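Wunville Tenants and Residents Association
Minutes of the October general meeting
Held in the ground floor meeting room, Eltus Court. Meeting opened at 7:05 p.m.

Apologies were received from two building representatives. The September minutes were accepted with one correction: the bike room lock was replaced in August, and the cost came out of last year's budget.

1. Laundry room
The second dryer in the north building is out of order again. Posivell has sent a repair person twice this quarter and wants to replace the drum belt and the motor together. The quote is $400. Members asked whether the contract already covers parts. The secretary read out the clause, which covers labor only. Agreed to accept the quote and to ask Posivell for a parts price list before the contract renews.

2. Water shutoff
The city will shut off water to all 236 units for valve work, starting at 9 a.m. and ending by 3 p.m. The management office has the date and will post it in the elevators. Residents on upper floors asked for notice under the door as well - the last elevator notice was taken down within a day. Management agreed to this.

3. Courtyard planting
The grant application for $1000 was turned down. The letter said the program had run out of funds for the year and that we may apply again in spring. Discussion on whether to plant bulbs anyway. Agreed to spend up to $150 from the general fund on daffodils and leave the raised beds until the spring application is decided. The hose reel by the Qiu Street gate leaks and should be drained before the first frost.

4. Parking
Visitor spaces are still being used overnight. One member proposed paper permits, another said these were tried before and were copied. No decision. Carried over to next month.

5. Use of the meeting room
The chairs must be stacked after use and the heat turned down. The sign-up sheet moves from the door to the mail area. Tablecloths are to be returned to the hall closet, folded.

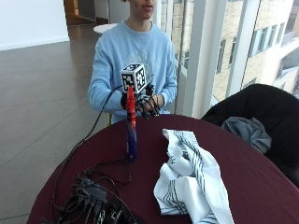
At the round table, maroon cloth on.

6. Other business
The storage cage on level B has a broken hinge. Reported to management. A request for a later start time was discussed - most present preferred 7 p.m.

Action items
Secretary: reply to Posivell, request price list.
Management: water notices, cage hinge.
Garden group: buy bulbs, drain hose reel.

Meeting closed at 8:20 p.m. Next meeting same room, same time.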